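Nosico Knot Tray, Mark 2

For hand ties, instrument ties and a lot of quiet evenings at the kitchen table

The Knot Tray is a weighted board for practising surgical knots. It suits medical and veterinary students, theatre nurses, and anyone getting their hands back after a long spell away. We've made it in the Okoth workshop since the first batch for Montserrat Zamudio's evening class, and the Mark 2 is the version we always wanted to build — heavier, flatter and much easier to clean.

Tying knots well is a lovely skill. It looks like nothing when someone good does it, and then you try it yourself and the second throw sits crossways and the whole thing slides like a shoelace. The cure is repetition, and repetition goes better when the board stays where you put it! The tray weighs 2 kg with nothing on it and sits on four rubber feet. Pull as hard as you like against the posts and it won't creep across the table. 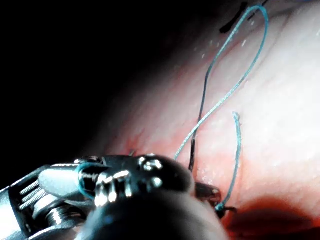 Blue braid standing in a tall loop out of the tissue.

What's on the tray

Two upright posts for basic square knots, set a hand's width apart. A deep cup at the back, with a small hook in the bottom, for learning to tie down a hole without lifting whatever you're tying to. A spring bar that lets go with a click if you pull upwards too hard (people get very competitive about the spring bar). And along the front, a clamp that holds a skin pad, a bit of foam, a banana skin, a chicken thigh or whatever else you've got in.

The cup is the part we get the most letters about. Tying on a flat surface is one thing. Tying at the bottom of a cup, where your finger has to follow the knot down and you can only half see it, is where most of the learning happens. Nafula Lukumay, who tests our trays, goes through the cup exercises left-handed and says she still finds them hard, and she has been at it for years.

Thread

Each tray comes with a practice pack of 25 lengths, every one 80 cm long. That's generous for hand ties and can be cut in half for instrument ties. You get braided and single-strand in the same pack, in two colours, so you can use a different colour for each end while you're learning which hand does what.

Do try both sorts early on. Braid is soft and grips itself, so your first knots will look better than they are. Single-strand is springy, remembers the shape of the packet and wants more throws before it will hold. If you only ever practise on one, the other comes as a nasty surprise. Run the single-strand through your fingers a few times before you start and some of the curl will go.

Our thread is for practice only. It isn't sterile and must never be used on a person or an animal.
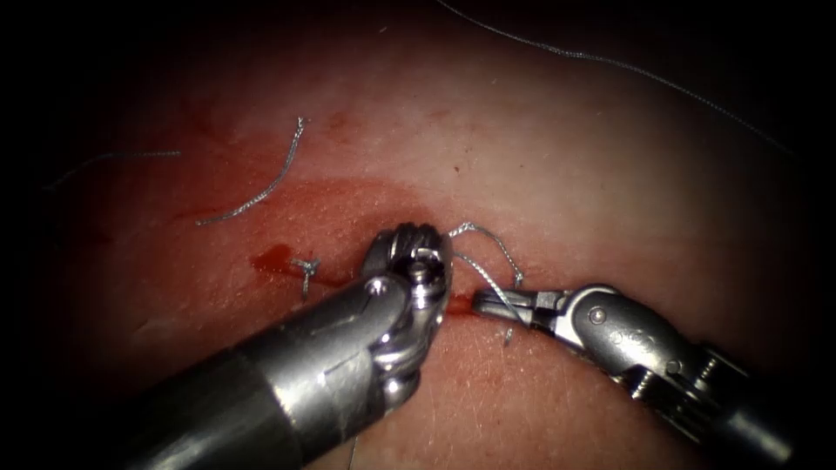
A loop of thread in the narrow gap between the instruments.

The booklet

The ring-bound booklet has 92 pages and lies flat beside the tray. Akinyi Mohamedi did the drawings, and they're a joy: big, clear, drawn from the tier's side of the table and not the onlooker's, with the two ends of thread shaded differently all the way through. Left-handed versions have their own section at the back. The old booklet told left-handed readers to use a mirror, and we had some well-deserved complaints.

Start with the one-handed tie on the posts. Go slowly. Shalini Pant's advice on page one is to practise with your eyes on the knot for the first week and on something else for the second, and it works a treat. After that, move to the cup, then the spring bar, then the pad.

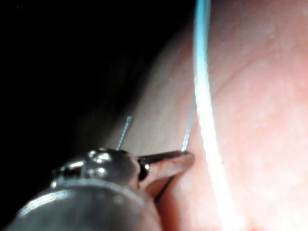
Thin blue threads and a thicker pale strand against soft tissue.

Looking after it

Take the clamp off with the thumb screws and wash it in warm soapy water. The tray itself can be wiped down but please don't soak it, and keep it out of the dishwasher. If you've been using meat in the clamp, wash everything the same evening, posts included. The spring bar needs a drop of light oil now and again. Spare feet, springs and hooks can be ordered one at a time, and they all fit the Mark 1 as well.
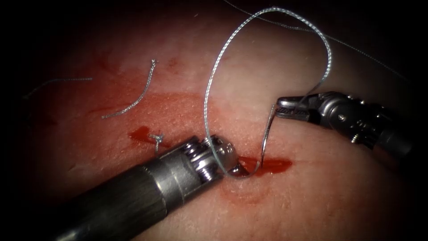 Needles aren't included with the tray, but the front clamp was made with them in mind. It holds a pad firmly on three sides and leaves the front edge open, with plenty of room for your wrist to turn. That turn matters with a curved needle like the one in the photograph, with its grey braided thread attached: let it follow its own curve through the pad and it goes sweetly, push it straight and it fights you. The Mulutia skin pads fit without trimming. So do the Plomstead ones, if you take the backing card off first.

In the box

Knot Tray with posts, cup and spring bar
Front clamp with thumb screws
Practice thread, 25 lengths, mixed
Booklet, 92 pages
Spare hook and two spare feet

Colours: slate or cream. The cream shows dark thread beautifully but also shows every splash of tea.

Class sets are packed without booklets unless you ask for them. Pankaj Bhatia looks after school and college orders and is happy to talk through which threads to add. The next batch of cream trays will be ready in November.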